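The Software That Decides Whose Turn It Is

Two robot arms sharing one small workspace have to agree on who moves first.
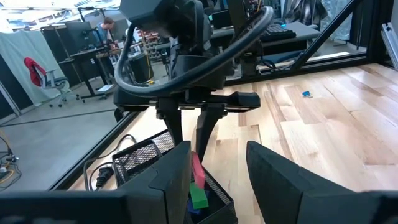
At Trinda, most of the code written in the last year deals with that agreement. The company builds control software for pairs of arms that pick up small things and put them somewhere else. Blocks and a wire-mesh basket are the standard test. A person can clear a basket of blocks without thinking about it. Two arms reaching into the same opening will lock up or bump fingers unless something tells them how to share.

Gladys Shemweta runs the planning group. When she joined, each arm had its own planner, and each planner treated the other arm as an obstacle. This worked while the arms stayed on their own sides. Near the basket it fell apart. One arm would see the other coming and back off, the other would do the same, and then both would go in again.

"We had a log where they did that for 3 minutes," Shemweta says. "Nothing was broken. Every single decision in the log was correct."

The first fix was a lock. Whichever arm asked for the basket got it, and the other one waited. The bumping stopped, and so did most of the benefit of having a second arm. Erick Kaijage, who wrote the lock, took it out again in August. What replaced it is a scheduler called Gorkov. It cuts the space over the basket into small cells and hands them out for short stretches of time. An arm can hold the cells over the rim while the other is still on its way up and out. If an arm runs late, its claim gets longer and the plan for the other is redone.

Redoing the plan has to be quick. Gorkov gets 200 milliseconds for it. If it misses that limit, both arms slow down along the paths they already have until a new plan arrives. Kaijage chose slowing over stopping after watching a block swing out of a grip on a hard stop.

Perception was the harder half. Each arm carries a camera at the wrist, and a wrist camera spends a lot of its time looking at gripper fingers, its own and its partner's. The fingers are black. So is the basket. Early versions of the detector would take a finger for part of the rim and send the hand a little to one side.

Abimbola Adebisi handled this by giving the detector something it had been missing, the joint angles. The software knows where both arms are supposed to be, so it can work out which pixels ought to be finger and ignore them before it looks for anything else. The method depends on good calibration between the two arms. A small error at the base turns into a large one at the fingertips, so Adebisi's team now runs a check each morning at 8, before anybody is allowed to record a run.

Blocks lying on top of each other are still a problem. When one block covers most of another, the detector often gives the lower one the wrong length. The planner now takes the top block first and looks again, which adds time to every pick. Kanini Massawe has been testing a version that guesses the hidden part from the color and visible edges. She gave it around 200 runs and has not merged it. It guesses well on blocks and badly on anything with a round side.

Massawe also built the replay tool, and several people at the company said it changed their work more than the scheduler did. It lines up both camera views, the joint data and the list of claimed cells on one timeline. Before that, finding out why an arm had hesitated meant opening four files and matching the clock times by hand.

Trinda's first outside user is Rweyemamu, a parts supplier that wants to sort mixed fittings out of shallow trays. Erasto Athumani, the engineer there, has been sending back logs with his own notes in the margins. His main request so far is for the arms to hold still when they have nothing to do. The current version keeps making tiny corrections while it waits, and his operators find it hard to tell whether a cycle has ended. Kaijage has a change for that in review.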